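Walking for People Who Hate Exercise
Handout 5: Pace, Effort and the Lying Display

Plelton Adult Education, spring term
Bring this back next session. There are spare copies, but the copier at Plelton has opinions about gray ink and you may not be able to read them.

Where we got to

Last time we dealt with shoes, and I think we can all agree that we dealt with them for long enough. You should now own one pair that doesn't hurt. Color is your own affair.

You should also have a baseline, meaning the time it took you to walk once around the Furnival loop at a speed you'd use to catch a bus you weren't desperate to catch. If you did it in April drizzle with a dog, write "drizzle, dog" next to the number. Conditions count. If you haven't done it yet, do it before reading any further, or read on and feel guilty, whichever gets you out the door.

Speed is a poor boss

Most people starting out pick a speed and try to obey it. Three miles an hour sounds respectable, so they set the treadmill to three and hang on. Some days three is a stroll. Other days, after a bad night and a large lunch, three is mountaineering. Your legs don't know what the display says. They know how hard they're working, and they'll tell you if you ask.

So in this course we go by effort first and write down the speed afterward, as a matter of record.

The talk test

You need no equipment for this one, only a voice and a low threshold for embarrassment.

Easy: you can talk in whole paragraphs. You could explain your brother-in-law's divorce from start to finish.
Steady: you can talk in sentences, with a breath between them. The divorce now comes in installments.
Hard: a few words at a time. "He kept. The boat."
Too hard: nothing, or language. Slow down.

For the first few weeks, nearly all your walking should be easy or steady. Hard is for short visits. If you walk alone, recite something. The words of any song will do, and the people on the Taststead towpath have heard worse.

Pulse, for those who like a number

Find your pulse at the wrist, thumb side, with two fingers of the other hand. Don't use your thumb, which has a pulse of its own and will join in. Count for half a minute and double it.

My own figures from the last time I did this in front of a class: 71 sitting down, 107 after walking up and down the hall and the stairs while people watched me. Those are mine and you can't have them. Yours will depend on your age, your heart, your coffee and any pills you take. Certain blood pressure tablets keep the pulse low whatever you do, so if you take those, trust the talk test and ask your doctor or pharmacist what applies to you.

Write down your resting figure in the morning, before the coffee. One reading means very little. A column of them starts to be interesting. 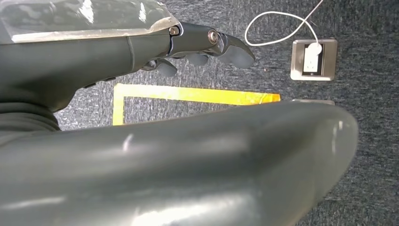
Watches and phones will do the counting for you, more or less. They're decent when you're walking steadily and get confused when the strap is loose or your hands are cold. Tighten the strap a notch before you set off. Treat the calorie figure as light fiction. I've had a gadget congratulate me for stirring soup.

Adding a bit of running (optional, and I mean it)

A few of you asked about running. You don't need it. Walking faster, or walking uphill, will raise your pulse perfectly well and is kinder to the knees. If you're set on it, here's the way in.

1. Walk easily until you feel warm. Allow at least 5 minutes.
2. Jog for one minute, slower than you think is dignified.
3. Walk until you can talk in paragraphs again. Take as long as that takes.
4. Repeat if you feel like it. Stop if you don't.
5. Walk easily to finish. Stepping straight off a moving belt and into a chair is how people come over dizzy.

Leave a day between running days. The jelly legs are normal and pass off. Sharp pain in a joint is a different matter, and the answer to it is to stop.

Treadmill notes

Clip the safety cord on. Yes, it looks silly. Falling off looks sillier, and I speak from the old gym at Furnival, in front of a window.

Holding the rails takes weight off your legs, so the speed on the display stops meaning much. Touch them for balance if you need to, then let go. If you can't let go, the belt is too fast.

Two machines set to the same number won't always feel the same. The left-hand one at Taststead is noticeably more cheerful than its neighbor. Pick one and stay loyal to it, or your log will be nonsense.

When to stop and get help

Chest pain or tightness, feeling faint, or being breathless in a way that doesn't settle when you rest: stop at once and get medical help. Don't finish the lap. Nothing wry to add here.

Your log

Use the Plurari sheet if you like boxes, or the back of an envelope if you don't. Each entry needs:

Where you walked
How long, in minutes
Easy, steady or hard
Anything that got in the way (wind, toddler, socks)

Leave your weight off this sheet. Keep it somewhere else if you're tracking it. It wanders up and down for reasons that have nothing to do with Tuesday-type virtue, and I've watched people give up a perfectly good walking habit over a salty dinner.

For next time

Four walks, at least one of them steady for roughly 12 minutes without a break. One resting pulse, taken in the morning. One attempt at the talk test out loud, outdoors, near a stranger.

Next session is hills. Eat something beforehand, and bring water in a bottle that closes.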